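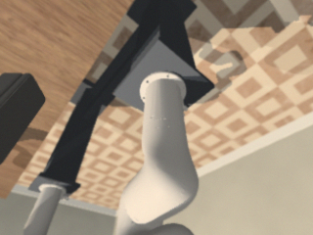
Robot arm link and mounting plate. Computer render.

How to keep a headache diary (one your doctor can read)

Quick one this, between appointments. Had three people ask me in September so it's going up here and I can just send the link.

You need: a notebook, a pen, a clock you can see from bed. A phone will do if you must. Bright screens and a bad head don't mix well, so I stick to paper. Mine's a Prulitz pocket diary, the week-to-view one. Any will do.

Before you start

Rule up a few pages in advance. Do it on a good day. Five columns:

Start and finish
Where it hurts
How bad
What you took
Anything else

Don't add more. My first go had a column for weather, one for mood, one for what I'd had for lunch, and I gave up inside a fortnight. It all goes in Anything else now.

Step 1. Write down the start time

As soon as you notice it. Not when it gets bad. If you woke up with it put "woke" and the time you woke up. Finish time goes in when it's properly gone, and if you fell asleep first, write "slept". Don't guess.

Step 2. Where

Left, right, both, front, back, behind the eye. One or two words. Marama Fairweather (she runs our Idness support group) draws a little circle for a head and shades the sore bit, much quicker than writing. Draw a nose on it so you know which way it's facing. I forgot the nose for a whole month and the lot was useless.

Step 3. How bad

Mild, moderate, severe. That's it. Some diaries want a score out of ten and I never could tell a six from a seven. Try this:

Mild: can carry on as normal
Moderate: can carry on but slowly, would rather not
Severe: lying down, curtains shut

Step 4. What you took

Name, dose, time. Everything, including stuff from the supermarket and the cold and flu sachets, as those often have paracetamol in them too. Put whether it helped. "Yes", "bit", "no".

This is the column to be strict with. Taking painkillers on a lot of days in the month can bring on headaches of its own, and the only way you or the doctor will spot it is if every tablet is in there. I counted mine up and got 19 days out of the one month. Had no idea, would have said half that. Don't just stop prescribed tablets on your own if yours looks high, though, ring and ask first.

Step 5. Anything else

Short. Period, bad night, skipped a meal, drink, long drive, new glasses. Feeling sick. Zigzags or flashing lights beforehand. Neck stiff from the desk. If nothing comes to mind leave it blank, don't go hunting for a trigger.

Step 6. Mark the clear days

Put a dash. A blank could be a good day or a day you forgot and you won't remeber which. Do it when you brush your teeth at night, takes seconds.

Step 7. Add it up before the appointment

At the end of each month write at the bottom: headache days, severe days, days with tablets. Do that for a couple of months, longer if you've got the time to wait. Take the totals in on one sheet and keep the diary in your bag in case they ask. I once handed over a printout with 432 entries on it and it went straight on the desk, unread. Fair enough.

If you miss a few days

Carry on from today. Don't fill in from memory, put a line through the gap.

Apps

Tried Gumer for a bit. Fine for reminders, fiddly to export. Rattana Nilsuwan in the group uses a plain spreadsheet and swears by it. De Bruijn do a printed pad with the columns done for you, bit dear for what it is but the paper's nice.

When not to bother with a diary

Some headaches want help now, not a note in a book. Get emergency help for one that comes on suddenly and is the worst you've had, or one after a bad knock to the head, or with any of these: weakness or numbness down one side, trouble speaking, confusion, fits, loss of vision, a high temperature with a stiff neck or a rash. New headaches that keep coming back or are getting worse, see your GP, and don't wait untill the diary's full.

Will put a blank page up to print when I get a minute.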